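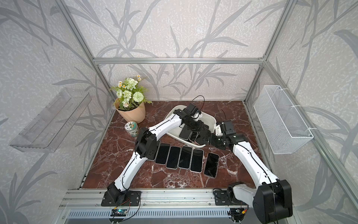 A stencil is a sheet with shapes cut out of it. You lay it on paper, put color over the holes, and lift it off. Only the paper under the holes gets colored. People have used stencils for a very long time, on cards, boxes, cloth and even the walls of houses. Leaves and grass are favorite shapes for this, like the big dark-gray ones on the pale gray wallpaper in the photo. A leaf is easy to recognize from its outline alone, so it makes a good first stencil.

## Bridges and islands

Try cutting out the letter O. The middle falls out and you are left with a plain round hole. That loose middle is called an island. To keep it in place you leave thin strips joining it to the rest of the sheet. The strips are called bridges. Look at letters painted on wooden crates and you will often see small gaps in them – those gaps are where the bridges were.

A leaf has no island unless you want a line down the center. For that, cut the leaf as two halves and leave a strip between them. The strip stays blank on the paper and looks like the vein.

## Making a leaf card

You need thin cardboard, scissors, tape, a sponge, an ink pad and a folded card.

1. Draw half a leaf along the fold of a piece of thin cardboard.
2. Cut along your line and open the cardboard flat. Keep the piece with the hole.
3. Tape it to the front of your card.
4. Dab the sponge on the ink pad, then on scrap paper until the mark is pale.
5. Dab over the hole. Go straight up and down, and start at the edges.
6. Lift the stencil and let the ink dry before you touch it.

If the edge looks fuzzy, there was too much ink on the sponge. Ink creeps under the cardboard when it is too wet.

Keep the leaf you cut out, too. Put it on a fresh card and dab all around it. Now the leaf is white and the background has the color. A piece used like this is called a mask. Kristýna Hájek's class made 74 cards in June, and most of them used the mask on the front and the stencil inside.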